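Sep 10, 2024

Checked the Vorico dashboard again before breakfast, which I'd promised myself I would stop doing. 1,923 page views since July and 146 clicks on the affiliate links. Commission so far would buy a sandwich, if Bradbridge did cheap sandwiches.

Grikero sent another of their cheerful emails. Apparently I should be "building a funnel". I read it twice and still couldn't say what I'd be doing tomorrow that I didn't do today — except paying them for the next tier up. The people making money from blogs about making money seem to be the ones selling the course.

Turned the pop-up off on the newsletter form. It had brought in 158 addresses and I'd be surprised if half of them belong to anyone. Open rates are dreadful.
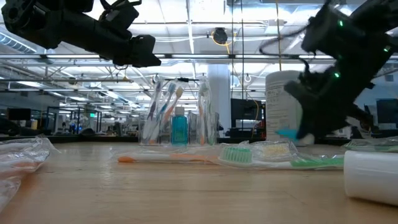
Also looked at Macaraeg's sponsored post offer. 804 words, their links, my name at the top, and no mention that it's paid. No thanks. I may be small but I can read the rules on that as well as anyone.

Will give the ads until the end of the month. The bread post still gets more visitors than everything else put together, and it hasn't got a single link in it. Must renew the domain.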